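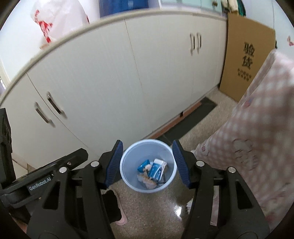
Tips from the bench: building a hand-held gripper at home

Prices checked 9/8/24. Everything else checked the hard way.

Start with the pivots. A linkage gripper lives or dies on its pins, and the first set we built at Millside used hardware-store bolts, which gave the jaws all the poise of a shopping trolley. Use proper shoulder pins and ream the holes after printing. If you can wiggle a jaw sideways with one finger, so can a jam jar.

Print the arms flat on the bed. Upright looks cleverer and snaps sooner. Cutting a window out of the wide part of an arm saves a bit of weight, but keep the corners rounded, or the crack will find them for you.

Ribbed pads beat smooth ones for nearly everything in a kitchen. Ours are cast in a mould from Annan, who sell it in one colour, grey, and describe this as a range. Wipe the pads with dish soap and a damp cloth. Metho will clean them beautifully and then make them go chalky.

Practise on rubbish. Crumpled wrappers, empty boxes and old tissues are free, come in every awkward shape, and can be dropped 90 times in an afternoon without anybody sighing. Move up to crockery when your own crockery has stopped mattering to you.

Empty the bin before you start if it's full, and keep it off any rug you're fond of.

A table with a cloth on it is harder than a bare one. The cloth comes up with whatever you're pinching, and a low, flat thing like a card will slide about under the pads until you lose your temper. Come in at a shallow angle and close slowly. Clips along the hem help a little. 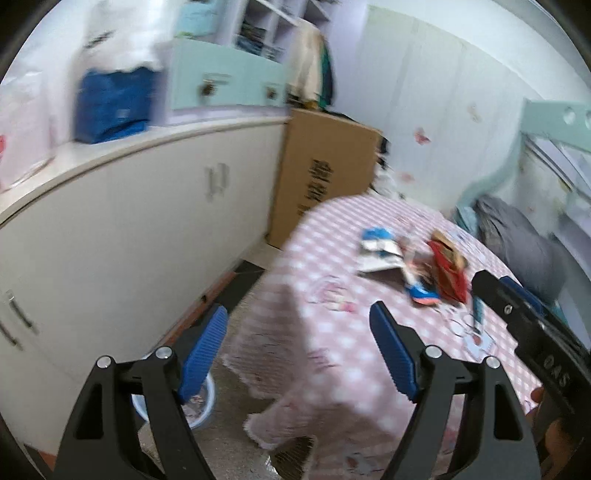 How often do the pivots need lubricating?

Every 1,000 or so squeezes, with one drop of dry PTFE lube on each pin. Oil collects fluff, and fluff always wins.

Keep spare pins in a labelled jar. The Kiltus kit comes with 2 spares, and both of ours rolled under the oven in May, where they remain.

Don't glue the pads on. Screw them or slot them, so you can swap a worn one without taking the whole finger apart on the good table.

Weigh the finished tool before you call it finished. Ours came in at 429 grams, fine for ten minutes and a grudge by the end of an hour. The Horeo handle is fatter than it looks in the catalogue, so try it with your own hand before you drill anything.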